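Clothing Room to Reopen with Hanging Stock Only

The clothing room at the Bruvutden community center will reopen to members on Wednesday, following a change in the way donated garments are received and displayed. All tops, dresses and light jackets will now be placed on hangers. Folded piles will no longer be used for these items. Trousers, scarves and children's sleepwear will continue to be kept in the drawers along the back wall.

The change follows a review of the room carried out in March. Members reported that the folded shelves were difficult to search, particularly in the last hour of the day, and that sizes became mixed soon after each restocking. The center has therefore purchased 192 additional hangers with a grant from the Ova Fund. Hangers donated by households remain welcome in any color, provided that they are not cracked and that the hook is firm. 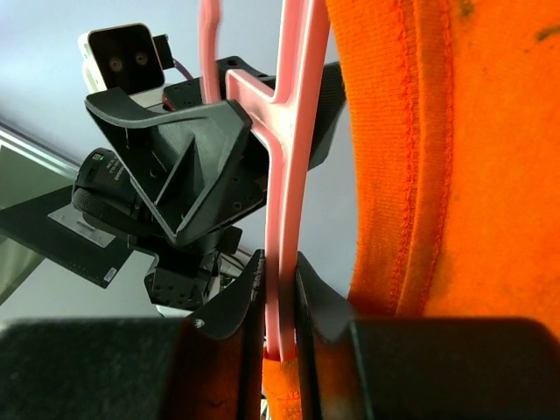 An orange knit garment with a pink plastic hanger.

Members who assist with sorting are asked to observe the following points. Knit garments should be put on the hanger from the bottom hem upward, so that the neckline is not stretched. Buttons and zippers should be closed to the top. Garments with straps should be hung by both straps, and any item that slips from a plain hanger should be moved to one with notches. Each garment should be looked over for spots, pulled threads and open seams before it goes on the rail. Items in need of repair are to be placed in the gray bin marked for the Ziółkowski sewing group, which collects on the first working day of the month.

Hangers should face the same way on every rail. Please leave a hand's width at each end, and do not place more than 20 garments on a single rail. When a rail is full, further stock should be taken to the storeroom and entered on the Flusosum sheet by size and type. The sheet is kept on the clipboard inside the storeroom door. 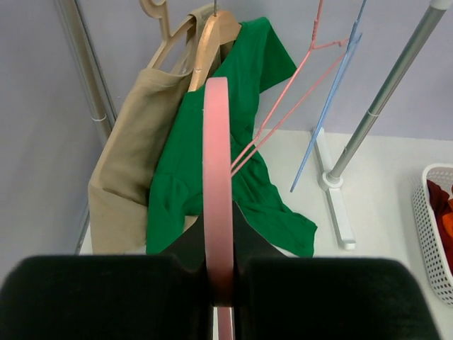
Pink and light blue hangers, with green and beige garments.

Opening hours are unchanged. The room is open from 9 in the morning until early afternoon, and donations are accepted at the side entrance during the same period. Bags left outside the building when the center is closed cannot be accepted, as they are frequently damaged by rain. Each household may take up to 15 items per visit, including items from the drawers. Hangers should be returned to the basket by the exit unless they are needed at home, in which case members may ask at the desk.

Winter coats are not affected by these arrangements and will remain on the heavy rail in the corridor. A separate notice on the exchange of school clothing will appear in the next issue. Questions about donations may be left in writing at the front desk.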